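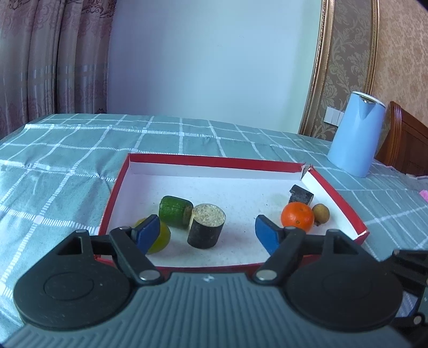
No. 48

I said last time that I would put the equipment budget up once it was settled. It is nearly settled, so I'm posting it now, and I'll correct it later if the last two lines move.

The short version is that we have 3000 to spend on hand-held grippers and everything that goes with them, and it has to last until next July. When I first wrote the number down it looked like plenty. Then I made the list.

The biggest line is the grippers themselves. I had quotes from two suppliers. Clarkent sell theirs as a full kit with the case, the charger, the mount and a year of support, and the price for one kit was more than half of everything we have. Pliltport sell the bare tool at 853, and you sort out the rest yourself. I went back and forth on this for most of a week. The Clarkent kit is better put together and the manual is much better written. But one gripper means one person working at a time, and if it breaks we stop. Two of the Pliltport ones come to 1706, which leaves 1294 for everything else. That's the way I've gone.

I did ask Clarkent whether they would sell a second tool without the second case and charger. They said no, politely, and sent me the same quote again with a new date on it.

Next come the spares. I didn't have this line at all in my first draft. Larysa Tkachuk read it and asked where the finger pads were. She has run a bigger version of this sort of project and goes through pads faster than anything else. The blue ones we use are soft enough to hold a piece of fruit, and soft things wear. She also told me to buy the pivot pins at the same time as the pads, from the same place, so as to pay postage once. So there is now a line for pads and pins at 160. I may have set it too low. I'll know by the winter.

Then there is storage, meaning disks. I had put down one large drive. Now it's two smaller ones, with one kept at a different address. That takes 240. I looked at renting space online and the monthly cost was fine, but our upload speed here is poor and I don't want to be waiting on it every evening.

Objects to pick up cost very little. I had a proper line for these to begin with, because there is a firm called Trostasia that sells boxed sets of test items with weights and sizes printed on a card. They are nice sets. They are also priced for people with a purchasing department. What we do at present is use what is in the house: a mandarin, something green and round from the fruit bowl, a black block with a rough surface, and a cardboard lid to put them in. The lid is red outside and white inside, and one corner has torn. I've put a replacement down at nothing, as there is always another box. The bed does for a work surface, with a checked sheet on it, and the kettle can stand there too. I've allowed 60 for fruit and odds and ends over the year.

I did think about buying a folding table. A decent one that doesn't wobble is 90, and it would need somewhere to live. For now it's on the list of things to buy if there is money left in spring. Lamps are on the same list.

So the table, if I'd made one, would go like this.

Grippers, two: 1706
Pads and pins: 160
Disks, two: 240
Objects: 60
Postage and import charges: 134

That comes to 2300 and leaves 700. The postage figure is the first of the lines that might move. Pliltport gave me a price for delivery but wouldn't commit on the import charge, and the last time I guessed at one of those I was badly out.

The other is repairs. I wanted to hold back 900, enough to replace a whole gripper and pay to have it sent. As you can see from the sum above, I can't. What I've done is leave the whole 700 alone and call that the repair money. If nothing has gone wrong by April then the table and the lamps come out of it. If a tool dies before then, we'll be working with one until I find the difference.

A reader called Dlamini wrote after the last post to ask why I don't hire the grippers by the month. I did look. The one place that would hire to us wanted a deposit close to the purchase price, and a minimum term of six months. For a short job it would make sense. For a year we'd pay more and hand the tools back at the end of it.

He also asked whether I had counted my own time. I haven't. Tidying up after a session takes me longer than the session does, and if I put an hourly rate against it the budget would be over before the first tool arrived. I'll keep a note of the hours this year and see what they look like.

The order goes in on Thursday. Delivery is quoted as three weeks for both tools, and I've asked for them to go in one parcel. Pads and pins I'm ordering the same day from the other supplier.

If anyone has bought from Pliltport and knows what the import charge came to, please leave a comment or send me an email before then.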